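Dry mouth at night, what do you drink and when?
Posted in Everyday Health, February

Hi all! I wake up at 3 a.m. with my tongue stuck to the roof of my mouth. I already quit the Sterusen mouthwash (the alcohol one). What works for you?

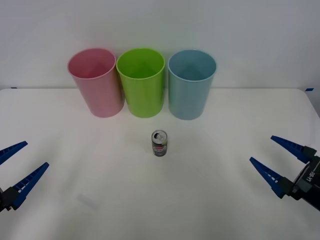 Imard wonders if you sleep with your mouth open, and wants to know if the heat is on all night.

Orkus

Oh, I love this topic! I had this for 13 months. Big drinks at bedtime just sent me to the bathroom, so I spread my water through the day and stop at 8.
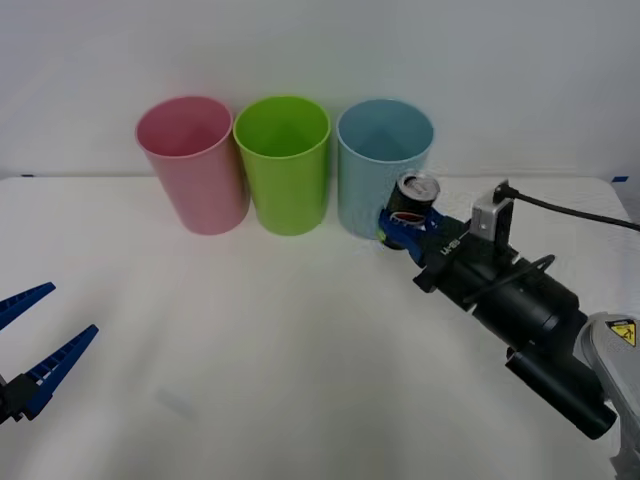
Sugar-free gum after dinner helps too, and so does breathing through your nose. Give each drink its own color so you can keep track: pink for morning, lime green for lunch, light blue for the last one. Plain plastic cups are great for it!

Things to try tonight
Run a humidifier near the bed.

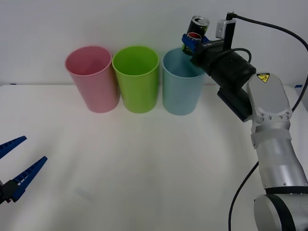 Things to ask about
Check your medicines with a pharmacist. Allergy pills were my culprit, and switching was wonderful!

Rai

Seconding the humidifier!! Mine cost over 11 dollars used and I adore it. Clean it often, though,

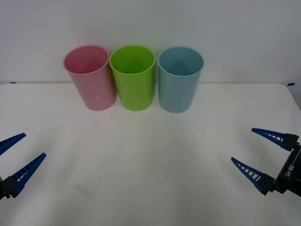
and let the tank dry out before you fill it again. Also skip salty snacks late.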